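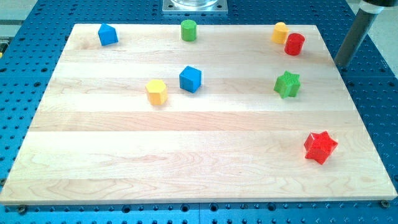

Coloured blocks on a maple board.

Section 4: Taking and recording pledges for the Prydderch Baths appeal

By the time you reach this part of the guide you should have your collector's badge, your receipt book and your login for the pledge register. If any of those is missing, do please ring Gwawr Edwards before you go any further, and she will sort you out with great good cheer.

1. Ask the supporter whether they would like to give once or pledge a monthly sum. Plenty of people want a moment to think, and that is quite all right (leave them a leaflet and call back another evening).

2. Write their name, address and amount in the receipt book in capitals. The top copy is theirs and the yellow copy stays with you.

3. If they pay tax and are happy for us to claim Gift Aid, ask them to read the declaration on the back, then tick the box and sign it themselves.

Note: a couple sharing a house will need a form each, even when the money comes out of one account.

4. Sign in to the register at home, choose "New pledge" and copy the details across from your yellow slip. The street list is in alphabetical order, except for Ulesex Road, which was added late and sits right at the bottom.

5. Press "Save" and wait for the reference number to appear, then write it on the slip. It can be slow in the evenings, so do be patient with it!

Caution: pressing "Save" twice makes two pledges. If it happens, leave both where they are and send the numbers to Hazem Fahmy, who can remove the spare.

6. Bring cash and slips to the library desk within 30 days of the first entry in your book. Please don't carry more than £500 at a time; Li-hua Wei will gladly meet you at the bank if you've had a good week.

Note: pledges towards the small pool roof go under code 31, and everything else for the building under code 38. The old codes stopped working on 11th February, so cross them out if your book still has them printed inside the cover.

Lost receipt books are covered in Section 5.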